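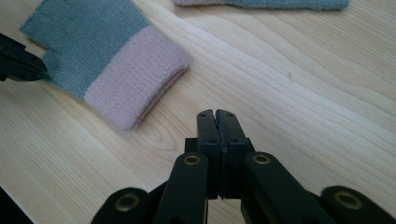 November

By Xolani Magagula

Winter coat and glove drive: what we need and when

The winter clothing drive opens again this month at the Pidstead branch, and the drop-off rules are a little different from last year. Please read this before you load up the car.

Last winter the drive took in 3259 items across all our branches. Most of it went out the door by the middle of January, and the things we ran out of first were the same as always: adult gloves in large sizes, boys' boots, and plain dark hats. We had more scarves than we could give away. They are still in boxes upstairs, so please hold off on scarves this year unless they are part of a set.

Gloves and mittens

Gloves have to come in pairs. Last season we were left with 44 singles, and they take up sorting time that could go to other things. If you have two gloves that match, clip or pin them together at the cuff before you bring them in. A clothespin is fine. A safety pin is better. Tape leaves a sticky patch on knitted gloves and pulls the yarn when it comes off. 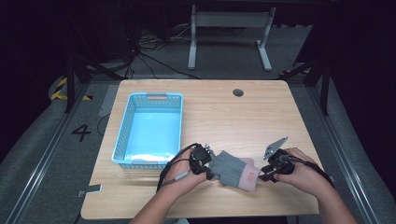

A gray knitted glove with a pale pink cuff.

Knitted gloves should be clean and dry. Wash them by hand in cool water if you don't know what they are made of, press the water out in a towel, and lay them flat overnight. Small holes at the fingertips are all right. Our mending table meets in the back room in the afternoons, and the people there can close up a fingertip in a few minutes if they have the yarn. Holes in the palm or a cuff that has come loose are more work, and we would ask you to fix those at home or leave them out.

The mending table could also use wool and wool-blend yarn in gray, navy, brown and black. Part balls are welcome. Blunt needles too.

Coats

Check the pockets. We found house keys, a hearing aid battery pack and a good deal of cash last year, and we could return only some of it. Zippers have to work all the way up. Missing buttons are fine as long as the coat has at least one left for us to match.

Please don't bring coats on hangers. We have 233 of them already.

Where to bring things

The side door at Pidstead is open for drop-off from 10 a.m. to 4 p.m. The Kunau branch will take bags at the front desk during its usual hours — small bags only, as the desk has no storage behind it. The Gape branch is closed for drop-off this winter while the floor is being replaced. If Gape is your usual stop, Kunau is the closer of the other two, and there is parking behind the bakery.

Bags left outside after hours get rained on and we end up throwing them away. This happened 3 times last November.
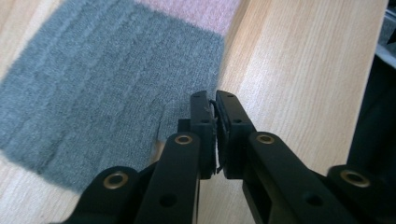 A detail, close up.

Picking things up

Anyone who needs winter clothing can come in and choose it. There is no form to fill out and we don't ask for proof of address. Children's sizes are on the left as you come in and adult sizes are along the back wall. If you need something we don't have out, leave a first name and a phone number at the desk and we will call when it comes in — larger boots can take a week or two.

Atovden Laundry is again washing blankets for us free of charge. They can't take down comforters, so we can't either.

Filed under: Community News, Winter Drive

Questions? Call or stop by the Pidstead front desk. © Pidstead Neighborhood Newsletter. All rights reserved. Back to top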